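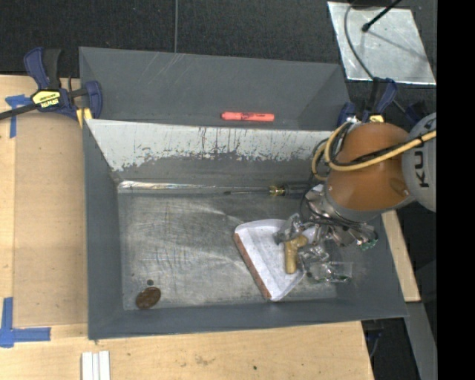
The grasp planner at Burnport used to fail in a predictable way. Given a bin of mixed objects, it would rank several hundred candidate grasps by surface geometry, choose the best and send it to the arm. The arm would then stop short, because the wrist could not reach the chosen pose without touching a wall.

Océane Robichaud, who leads the planning work, traced the fault to the order of operations. Grasps were scored first and checked for collisions afterwards. In an open workspace this costs little. In a metal bin with sloping sides, most of the high scores belonged to poses the arm could never hold.

Her replacement, a package called Morsy, reverses the sequence. It loads a fixed model of the bin, removes every pose whose approach path crosses a wall, and scores only what is left. On the team's benchmark of 349 logged scenes, the new order found a usable grasp in 335. The remaining failures were mostly objects lying flush against a side.

Perception has proved harder to tidy up. Bare metal returns false depth readings, and clear plastic often returns none. Yasir Yousafzai wrote a filter that compares three successive depth images and discards any point that moves between them. It removes most of the glare. It also removes parts of transparent objects, so the planner receives them as holes in the floor.

"A hole is treated as unknown space, and the planner keeps out of it," Yousafzai says. "That is safe, but you never pick up the object."

A colour-based segmenter now runs alongside the filter and can mark a hole as occupied. The two sources disagree often enough that Robichaud keeps a log of conflicts, which the group reviews on Friday mornings.

Cables are still handled crudely. Morsy represents the bundle at the wrist as a padded cylinder, which rules out some rotations that would be harmless. Mervin Sawatzky has tested a segmented model, but it more than doubled planning time and was dropped from the October release. He is now trying a lookup table of permitted wrist angles, computed offline for each bin.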